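목록 홈 | 이전 글 | 다음 글 | 스레드 보기 | 글쓰기
검색어를 입력하세요 검색

제목: Re: [skutamis-users] 플래너가 얇은 부품 위에서 자꾸 멈춥니다
보낸이: Adhiambo Odera
날짜: 2023-01-16

안녕하세요, 여러분. 답장이 늦어져서 미안합니다. 연말에 Hollport 쪽 서버를 옮기느라 메일함을 거의 못 열어 봤어요. 그래도 이 스레드는 꼭 답을 드리고 싶어서 아침부터 커피를 들고 앉았습니다.

> Davora 시뮬레이터에서 Skutamis 플래너를 돌리면, 그리퍼가 테이블
> 가까이 내려온 다음 경로를 못 찾고 멈춥니다. 시드 200개 중 13개에서
> 그렇습니다. 충돌 여유값을 줄이면 되긴 하는데, 그러면 트레이 옆을
> 지날 때 불안합니다. 혹시 같은 증상을 보신 분 계신가요?

네, 저도 똑같은 걸 봤습니다! 처음에는 역기구학 쪽을 의심해서 이틀을 꼬박 거기에 썼는데(그 김에 오래된 테스트도 몇 개 고쳤으니 아주 헛일은 아니었어요), 들여다보니 문제는 충돌 형상이었습니다. 얇고 납작한 물체를 볼록 껍질로 바꿀 때 최소 두께가 강제로 들어가고, 거기에 여유값이 또 더해집니다. 그래서 플래너 눈에는 테이블에 깔린 납작한 판이 전부 두툼한 벽돌처럼 보이는 거죠. 제가 재현에 쓰는 장면을 같이 붙입니다.

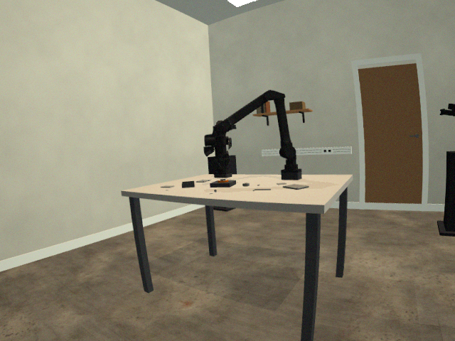
재현용 장면(렌더링). 그리퍼가 트레이 바로 뒤에서 아래를 향한 자세.

트레이 양옆으로 자잘한 부품과 얇은 조각이 흩어져 있어서, 이런 배치에서는 여유값이 조금만 커도 내려갈 틈이 금방 없어집니다. 팔꿈치를 높이 세운 자세라 팔 위쪽은 제 쪽에서 한 번도 걸리지 않았고, 로그에 찍히는 건 늘 손끝 링크였어요.

우선은 전역 여유값을 그대로 두시고, 얇은 물체에만 물체별 여유값을 따로 주시면 됩니다. 저는 트레이는 9 mm로 넉넉하게 두고 납작한 조각들만 낮췄습니다. 계획 시간은 약 40 ms 늘었는데 저희 작업에서는 견딜 만했어요. 최소 두께를 설정으로 빼는 패치는 지난 10월에 Vergara 브랜치에 올려 두었는데, 문서를 아직 못 써서 병합이 밀려 있습니다. 써 보시고 이상한 점이 있으면 시드 번호와 로그를 같이 보내 주세요. 제가 천천히라도 꼭 읽겠습니다.

모두 따뜻하게 지내시고요.
Adhiambo 드림

이 사이트는 로그인 유지를 위해 쿠키를 사용합니다. 동의 | 설정 변경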